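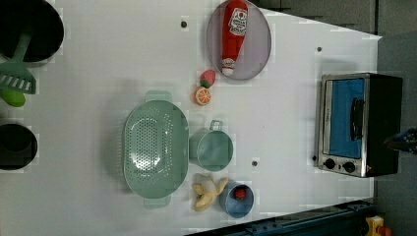 Toy kitchen table at the May open day, seen from above

Took my kids to the robot demo and they want one at home. What should I have asked?

Asked by Caldeira_dad, viewed 739 times, 2 answers

We went to the open day at the Wimach building in May. Most of it was posters and a man handing out lanyards, but upstairs they had a robot working at a toy kitchen, with a colander, a banana, a toaster oven and so on. My kids are six and nine and own nearly all of this stuff already, in worse condition. They stood there for the whole 14 minutes of the slot, a family record for anything without a screen.

The guide said the robot was "learning to tidy." It picked up a strawberry, thought it over, and put it in a bowl. People clapped. I have put a great many strawberries in bowls over the years to no applause at all.

Afterward he asked for questions and I froze and asked where the restroom was. So now I'm asking here:

1. Why toy food? If it's supposed to work in a kitchen, give it a kitchen.
2. It was very slow. Is that the robot, or were they being careful with kids in the room?
3. My daughter wanted to know if it knows the strawberry is a strawberry. I said yes with a lot of confidence and would like to find out if I lied.

There's another session in the fall and I'd like to go in better prepared.

ANSWER (accepted), by Eamon Hanrahan

I help at open days for a different outfit (Erel, two streets over, worse coffee), so I can't speak for theirs, but the general picture is the same everywhere.

Toy food is cheap, it doesn't rot, and when the arm squeezes a plastic banana too hard you still have a banana. The shapes are also a fair test. A measuring cup has a handle to grab, a ketchup bottle lying on its side is long and can roll, a spatula is thin and sits almost flat on whatever is under it. Flat things are miserable to pick up. If you get to choose an object in the fall, ask for the spatula and watch the guide's face.

Slow is usually both. Speeds get turned down for visitors, and plenty of these systems pause between moves anyway. Ask them to show you a run at normal speed on video.

As for your daughter, it depends on the system. Some put a name to each object, some only work out where to grab. Have her ask this herself. Engineers give much straighter answers to nine-year-olds.

Also ask how many tries it gets wrong. At our last one we did 213 picks over the afternoon and I was told not to put the misses on the whiteboard.

ANSWER, by sestik_fan

just buy them the Sestik arm kit, mine picks up grapes. real ones. well, it picks them up once

Comment by Caldeira_dad: Thanks Eamon. She is the six-year-old, so I expect the answer to be even straighter. Not buying the grape thing.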